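Counting plugs in my sleep

So I've reached the stage of the project where my entire job is plugging things in and unplugging them again. We want 3000 recorded goes at household electrics before January, and I've done 16 hours of it so far (in 2 pairs of shoes, the boots were a mistake). My wrist has opinions.

The policy we trained on the first batch was lovely with cups and useless with anything that had a cable on it. Ilze Paulauskas reckons we simply hadn't shown it enough, and she's annoyingly good at being right, so off I went with the hand-held gripper and a bag of flexes!

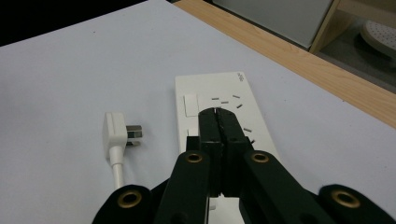
Last changed: 2020-11-14

White strip, white plug, white table. I picked that on purpose, as Drivell (our name for the model, don't ask) leans far too hard on colour and I'd like it to look at shapes for once. The prongs face the strip at the start of this one. For the next lot I'll turn the plug round every few goes, and lay the cable differently each time too.

Things I've learnt: close the fingers fully before you start, or the width reading drifts. Go slower than feels natural. Bin the fumbles where you dropped it, but keep the ones where you missed and had another try, those are gold.

Next up is the Hurkstead kitchen, where the worktop is dark and the sockets are on the wall. I'm taking biscuits.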